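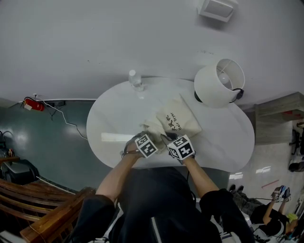
Slide 1. The hair dryer bag, both hands on it, water bottle and lamp at the top of the table.

Bags, cords and the small table: notes for my slot at Vutetbridge, 18 Jan 2026

OK, say hi, thank Yamila Mansilla for the intro, don't do the microphone joke again. I get 30 minutes, and Steinar will wave at me when there are 7 left.

Start with the bag. Ask who has stayed in a hotel and found the hair dryer in a cloth bag with a drawstring. (Hands will go up, wait for them.) Then ask who put it back in the bag before checking out. I never did until I started working on the rooms at Ondimora, and now I do it even at my sister's house, where there isn't a bag, so I brought her one!

I love these bags. They're cheap, they wash, and they say "Hair Dryer" right on the front so you don't have to open five of them to find the one you want. My only complaint is the opening. If it's narrow you end up feeding the handle in with one hand and holding the cloth open with the other, and then the cord comes back out the top. So: fold the cord first, three or four loose loops, never wrapped tight around the handle. Cord in, then dryer on top of it. Pull the string last. Show it with the real one from my backpack (CHECK I PACKED IT).

Pause here for the story about Asger and the 100 bags that came back from the laundry with all the strings pulled out. Keep it short, last time it ate half the talk. The fix was one knot at each end.
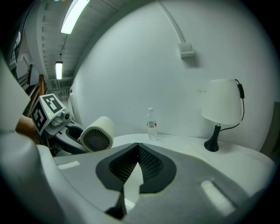
Next thing is the table itself, and I get a little worked up about this one. People keep giving me a small table and then filling it up before the guest has even put down their keys. Lamp, phone, menu, card about the towels, another card about the other card. My rule is a lamp and a bottle of water and you stop. The rest of the top belongs to whoever is staying there, and they're going to need it when they unpack.

Lamps: push them back to the wall if there's a wall. Kolbrún Vigfúsdóttir disagrees with me and likes hers up front where you can reach the switch from the chair. She'll be in the audience so let her have her say, it's a fair point for older guests. I still want that cord at the back.
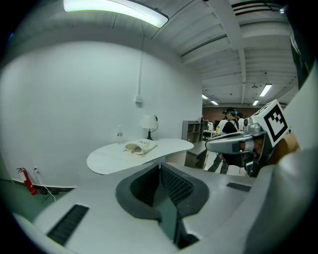 Slide 3. Cloth bag on the curved table with its opening folded back, lamp up against the wall.

Talk about rounded edges here. I've bruised my hip on enough square corners, and a curved table lets you get past with a suitcase. Downside, you can't shove it flush into a corner, and things roll off behind it.

Then cleaning: wipe the whole top, which means picking the bag up, please, not going around it. Shake it out every time. You'd be amazed what lives in the bottom of those.

Questions. If somebody asks about price, I don't have a number for 1,000 bags, send them to Troels after the break. Spare bags are in the box by the door, take one!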